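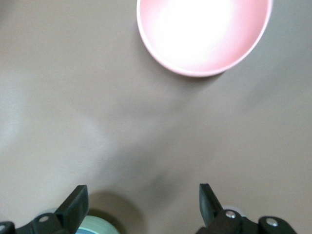

Figure 2. The pink bowl on the gray tabletop.

Do players pick a different fighter once they know a stage well? Mostly they stay put, and what changes is where on the stage they choose to stand.

I went into this part of the study expecting the opposite. We logged 525 matches of Driron, a platform fighter with a small but stubborn local scene, and I was sure people would drop their usual character the moment Vrettos came up (it's the stage with the tilting floor, and everybody complains about it). In 108 of those matches the players had already seen the stage at least two times that evening, so those are the ones I lean on in this section.

Heavy characters hugged the left ledge on Vrettos, and they did it more as the night went on. On Gusten, which is flat and pretty dull, I couldn't find any drift at all - the position plots from early and late matches look like the same plot printed twice. Skikau sits somewhere in between, and I'd be careful with it, as the May patch moved one of its platforms halfway through our logging.

One more thing on character choice. The few players who did switch went back to their old pick after a loss, usually in the very next match. I treat those as single tries and leave them out of the position plots.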